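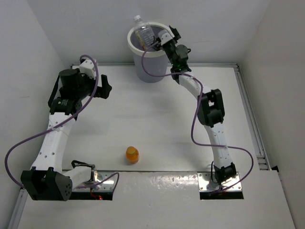 How to Set Up Medication Reminders on Your Phone (and Stick With Them)

My doctor put me on a second daily pill back in April, and within a week I had completely lost track of what I'd taken and when. I'm not a forgetful person, or I didn't think I was! But a morning pill and an evening pill, plus a vitamin I only take with food, was more than my brain wanted to hold. So I finally sat down and got my phone to do the job, and I've had a few friends ask me how, so I'm writing it all out.

Before you touch the phone, get a piece of paper. Write down the name of each thing you take, the dose, the time, and anything the label says about food. Copy it straight off the label and don't go from memory. I had the dose of one of mine wrong in my head for months (I was taking the right amount, I just couldn't have told you what it was). If a label doesn't make sense to you, call the pharmacy and ask.

Now pick your app. I use one called Brollow, which is free for up to 10 reminders. My neighbor Joaquim Esteves likes Prisel better because the buttons are bigger. The plain clock app that came with your phone will also work if you only have one or two things to remember, so don't feel you have to download anything.

In Brollow, the steps go like this:

1. Open the app and tap the plus sign at the bottom.

2. Type the name of the medication just as it's printed on the label.

3. Tap Schedule and choose your time. Mine are 7:30 a.m. and 9 p.m.

4. Turn on Repeat Daily. It's off to begin with, and I missed it the first time around.

5. Under Alert, choose Ring Until Answered. The single ding is way too easy to sleep through.

6. Tap Save, then check that the new reminder shows up on the Today page.

Do one of these all the way through before you add the next. If nothing rings when it should, go into your phone's own settings, find Notifications, and make sure the app is allowed to make sound. Check your Do Not Disturb hours too - mine started at 9 on the dot, so the evening alarm never made a peep.

The part that took me longest to learn was when to tap Taken. Swallow first, tap second. I used to tap it on my way to the kitchen, get distracted by the dog, and then stand there at 11 at night with no clue. If you really can't tell whether you took something, don't guess and double up. Call your pharmacist, who gets that question all the time.

You can also share your list with somebody. Go to Settings, then People, and add their email. Mine goes to my friend Hiu-tung Tam, who gets a message if I haven't tapped Taken within 2 hours. She's only had to text me a couple of times so far - once I was at the movies with my phone off.

When a prescription changes, edit the reminder the same day you pick up the refill, and cross out the old line on your paper list while you're at it. I keep mine folded in my wallet behind my insurance card.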